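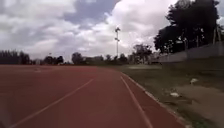
Zekthorpe Community Forum > Sport and Leisure > Track charges going up?

pacenotes
Has anyone else had the letter about the new charges? From July a casual session goes from £3 to £4.50 and the yearly pass will be £116. I run there twice a week, mostly early, and I can't see what we are getting for it. The changing rooms still shut at 6pm and the second shower has been out of use since winter.

hedgerow_37
Got mine yesterday. The pass works out cheaper if you go more than 25 times a year, so for you it's a saving. It's people who turn up now and then who will lose out.

Kovamby
That's fine if you have £116 spare in one go. Does anyone know if they will take it monthly? The letter doesn't say.

hedgerow_37
I rang and asked. Direct debit from September, not before. They were quite helpful on the phone, to be fair.

oldspikes
I was a member at Nestell for years before we moved and we paid more than this. Running a track costs money. Lights, insurance, line painting, mowing the middle. I don't think £4.50 is a lot for a proper 400 metres.

pacenotes
Nestell has an indoor gym and a café though. You can't compare the two.

oldspikes
The gym was charged separately when I was there. The café was a hatch.

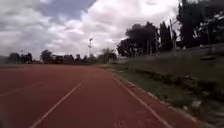 tuesdayish
My problem is the booking, not the price. Junior club has lanes one to four from 5pm until 6.15, then the triathlon group comes in, and by the time there's any room it's gone 7.30. If they want more from casual users they need to give us a slot after work. Even an hour would do.

Kovamby
Agree with this. I've turned round and gone home more than once.

hedgerow_37
The juniors have to go somewhere. My two are in that club and there are 37 on the waiting list. I'd sooner see them get more time than less.

tuesdayish
Didn't say take it off them. The triathlon lot could start at 8, they are all adults.

Na
Triathlon lot here. Some of us have a long drive after, so 8 is late, but we only use the outside lanes for the warm-up and then we're off on the road for most of the hour. You are welcome to run while we're there. I thought people knew that.

tuesdayish
I didn't know. The board by the gate says "group booking, no public access".

Na
That will be the old board. I'll ask the office to change it.

pacenotes
Back to the charges. There's a form on the leisure page for comments, open for another 15 days. I've put mine in about the shower and the early closing. Worth mentioning the evening slot as well if that's what bothers you.

Kovamby
Done. I asked about paying monthly from July.

oldspikes
I've filled it in too. I said I was in favour.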